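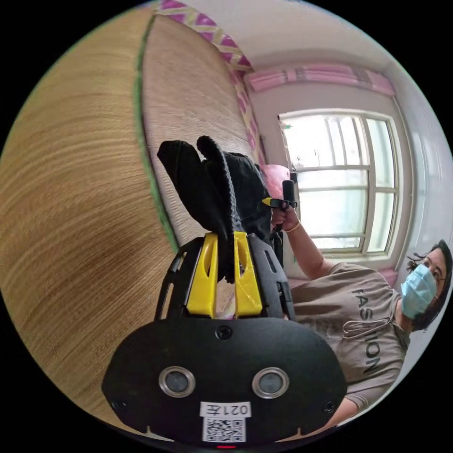 Warning colors work by contrast with what surrounds them, so a hue chosen alone tells you little. Yellow is the usual pick because it stays bright next to dark surfaces. The two yellow fingers set in a black frame are easy to find at a glance, and the small red light lower down is much easier to miss. Size matters as well as hue.

**Terms for unit 2**

- *Hue*: the name of the color (red, yellow)
- *Value*: how light or dark it is
- *Contrast*: the difference in value between neighbors

Yellow on white fails in most signs. The hues differ, but the values are too close.

**Reading:** Backlund, up to page 47. Skip the section on dyes.

**For next class:** bring one printed label and a black-and-white copy of it. Mark any words that got harder to read in the copy.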